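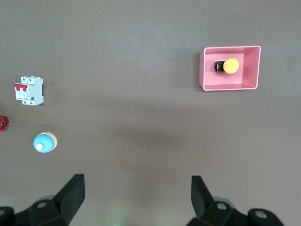

Most failures in small control circuits begin at a surface too small to see without a loupe. Two pieces of metal are brought together, current passes, and the two pieces are pulled apart again. The part of a switch that people handle tells them very little about the state of that surface. A push button with a round yellow cap, like the one in the pink tray, offers an operator a color and a place to put a finger, and the cap can look new for years after the contact behind it has become unreliable. When a machine then fails to start on the first press, the usual response is to press harder.

Pressing harder often works, and the fault gets lost that way. Extra force adds a little overtravel, the moving contact slides a short distance over the fixed one, and a film that was blocking the current is scraped aside. The circuit closes. The operator carries on, no entry goes in the log, and the film starts to form again.

## What a closed contact is

Polished metal is rough at small scale. Two flat contacts pressed together meet only at their high points, and the total area of those points is a tiny fraction of the face. Current has to squeeze through them, and the squeeze shows up as resistance. Raising the force flattens the high points and brings more of them into play, so resistance falls. The gain is steep at first and then levels off. Past a certain force, the only things that change are the wear on the part and the soreness of the finger.

Films complicate the picture. Silver, the common choice for general duty, tarnishes in air that carries sulfur. The tarnish is soft and somewhat conductive, and at higher voltages the circuit punches through it without trouble. At the low voltages used for logic inputs there may be too little energy to break it down. A button that has switched a relay coil for decades can give trouble within months when the relay is replaced by an electronic input that draws a few milliamps.

Gold does not tarnish, and it is used where the currents are small. It is also soft and applied thin. A gold-plated contact that is asked to switch an inductive load even for a short time may lose its plating to the arc, after which it behaves like whatever metal lies beneath. The damage is permanent, and the part number gives no hint of it.

Dust, silicone vapor, and machining oil make films of their own. Silicone is the worst of these. It travels from sealants and sprays used well away from the panel, settles on the contacts, and turns to a glassy insulator when the contact arcs. No amount of wiping action reliably clears it.

## The Tretside panels

The water treatment works at Tretside has a control room built in two stages. The older half has a long desk of hand-wired panels. The newer half was added in 2000, when the pump controls were moved to a programmable controller and the original buttons were kept. The reason for keeping them was cost, and at the time it looked sound. The buttons had given no trouble.

Éabha Foley, who looks after electrical maintenance at the works, inherited a folder of complaints that did not agree with one another. Pumps were slow to respond. Pumps responded properly when a technician was watching. One pump had been given a new motor starter, then a new input card, then a new length of cable.

"Every part of that circuit had been changed except the one you touch," she says. "The button clicked, so people believed it."

The click comes from a spring mechanism and says only that the actuator has moved. Foley took readings across each start button with a four-wire meter set for low test current. An ordinary handheld meter would have missed most of the trouble, she says, partly because its own leads add resistance and partly because the readings wandered. She recorded the highest value seen over several slow presses, and she marked for replacement any button that went above 100 milliohms.

The limit was her own. Manufacturers publish figures for new parts, and the tolerable figure for an old one depends on the circuit. A logic input of the type used at Tretside would accept a far higher resistance without complaint, provided it stayed there. Foley's argument is that a contact reading several times its original value is already unstable, and that instability is what the controller reacts to. The program at Tretside ignored any start signal shorter than a set interval. A contact that closed, opened, and closed again during one press could present two short signals, neither of them long enough to count.

The slow presses mattered as well. A fast press brings the contacts together with some impact, and impact cleans. Operators at the end of a shift press slowly. So do people wearing heavy gloves, who cannot feel the end of travel and tend to let go early.

## Choosing a replacement

Replacement is less simple than it sounds. The holes in the desk are fixed, the caps have to match an established color scheme, and the wiring behind has little slack. Foley's first purchase was a sealed button from Betgate with gold-plated contacts. It fit the holes. It measured well and stayed that way on the logic circuits. It was also installed, by mistake, on two circuits that still drove relay coils directly, and both of those had to be taken out before the summer.

Her second choice was the Grullell, a modular unit with the operator head and the contact block sold apart. The head clamps into the desk and the block latches on from behind. This arrangement is now common and has one great advantage for maintenance, in that the worn part can be changed without disturbing the front of the panel. It has a weakness too. If the latch is not fully home, the block sits slightly low, the plunger has farther to go, and the contact closes with less force than the designer intended. The fault looks exactly like a dirty contact. It is cured by pushing on the block until it seats, and it is commonly misdiagnosed by replacing the block, which of course seats the new one.

The Grullell block uses a bridge contact. The moving piece is a small bar that spans two fixed contacts, breaking the circuit in two places at once. Double breaking helps on inductive loads, as the arc is divided between two gaps. On low-level circuits it doubles the number of surfaces at which a film can form. Some makers answer this by splitting each end of the bar into parallel fingers, so that a speck of dirt under one still leaves the other. Others cut a cross pattern into the contact face, giving the dirt somewhere to go and raising the local pressure at the ridges.

## Wetting current

There is a way to make an ordinary silver contact behave on a logic circuit, and it costs very little. A resistor is placed across the input so that the contact carries more current than the electronics need. The extra current, usually called wetting current, helps break through thin films each time the button is pressed. The resistor wastes a small amount of power as heat, and it has to be rated for the case in which someone leans on the button for a long time.

The panel builders Breathnach fit such resistors as a matter of routine when they connect old buttons to new controllers. Their drawings show them on the terminal rail beside the input card, each with its own label. The labels are there for good reason. An unlabeled resistor across an input looks like a leftover from some earlier test, and it is liable to be removed by a careful person tidying up. The circuit will go on working after it is removed, sometimes for a year or more, and the connection between the tidying and the eventual fault will be hard to draw.

Wetting current does nothing for silicone deposits and nothing for mechanical wear. It also cannot help a contact that is closing with too little force. For these the remedy is a new part.

## Life ratings

Catalogs give two life figures for a switch. Mechanical life is the number of operations the moving parts survive with no load connected. Electrical life is the number survived at a stated load, and it is usually much lower. Neither is of much use for a button that is pressed rarely. A button used more than 2000 times a year gets its contacts wiped every working day. A standby pump's start button may be pressed at the monthly test and otherwise left alone, and its contacts spend the rest of the month open to the air.

At Tretside the worst readings came from the standby circuits. The main pump buttons, handled daily, with caps worn smooth and legends half gone, mostly passed. This is awkward for anyone who inspects panels by eye, as the buttons in the best visible condition were the ones least likely to work on the first press.

Foley now has the standby buttons exercised as part of the weekly round, with the circuit isolated, 8 slow presses each. The reading is taken on the last press and written on the sheet next to the previous one. A rising trend gets a new contact block even when the value is still under the limit. The sheet has a column for the person taking the reading, and she asks that they leave off contact cleaner entirely. Most cleaners leave a trace of solvent or lubricant inside a closed housing, where it collects dust, and the good reading that follows lasts only a short while.

The old blocks go in a box under the bench with their circuit numbers written on them. She cuts one open from time to time. The tarnish on the fixed contacts runs from straw to nearly black, usually with a bright streak where the moving bar has wiped across, and on the standby units the streak is narrow and short.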